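Lirko's Lost Ferry Film Finally Gets a Screening

5 March 2022
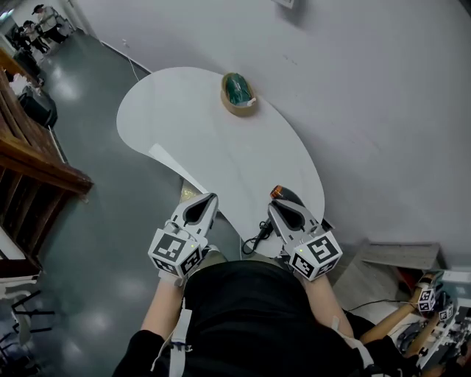
I've been waiting to type this for months, so forgive me if it comes out in a rush: the old ferry documentary is coming home to Lirko in July! The Nonano Film Society sent the program over this morning and there it is, opening night, top of the page. It's called The Morin Crossing and it runs 74 minutes, and unless you happened to be in town the one summer it played, you've never seen it. I grew up hearing about the film from my aunt, who swears she's in it for two seconds eating a peach. I've had the program on my screen all day, and I keep going back to the program to read the opening night listing again.

For anyone new to this, the film follows the families who ran the Morin ferry in its last working season, before the bridge at Trunirstead opened and took all the traffic away. There's no narrator. People just talk while they tie up the boat or fry onions or argue over the fare box. It was made on next to no money by a couple of students who lived on the boat for the summer and slept in the wheelhouse. They showed it in the school gym, passed a coffee can, and then the only good print went into storage and stayed there. A chopped-up version made it onto local TV years later, with the sound so bad that you could hardly follow a word (my mother taped it anyway, and then taped a cooking show over the second half).

What's changed is that the society found the original reels, all of them, plus the separate sound tapes. They were in the back room of the Trunirstead library, filed with the road maps. The society spent last winter raising the money to have everything cleaned and scanned. The goal was 3000 dollars, and I'll admit I didn't think they'd get there. They did, mostly from small checks, and one bake sale that I can personally say had excellent lemon bars.

I got to watch a few minutes of the new version at the society's office last week. The river looks green again. On the TV copy it was sort of a brown smear, and I had always thought that was just the river! And you can hear the deck bell, and a kid off to one side asking over and over if he can steer. I don't know if he ever gets to. They stopped it there and wouldn't show me the rest, no matter how nicely I asked.

The July showing will be at the old Lirko movie house on Canal Street, which has 3 evenings set aside for the festival. The ferry film gets the first one. The second is short films by high school students from all over the county, and the third is a music night with a silent comedy that hasn't been picked yet. Seats on opening night are free for anyone whose family worked the ferry, and you only have to give the family name at the door. Everybody else pays eight dollars.

There's a little exhibit in the lobby too. The society has the ticket book from the ferry's final day, and the last stub torn out is number 1449. They also have one of the life rings, some letters home from the students, and a hand-painted sign with the word "livestock" spelled wrong. They'd love more. If you have snapshots of the ferry, or the landing, or the snack stand that used to be next to it, the office will copy them while you wait and hand them right back. They're especially short on anything from the Trunirstead side.

Tickets go on sale in the spring at the movie house box office and at the society's desk in the library. There's no online sale so far, though I'm told they are working on it. A second showing may be added in Morin if the first one fills up, and the church hall there has already offered its projector. My aunt has asked for an aisle seat.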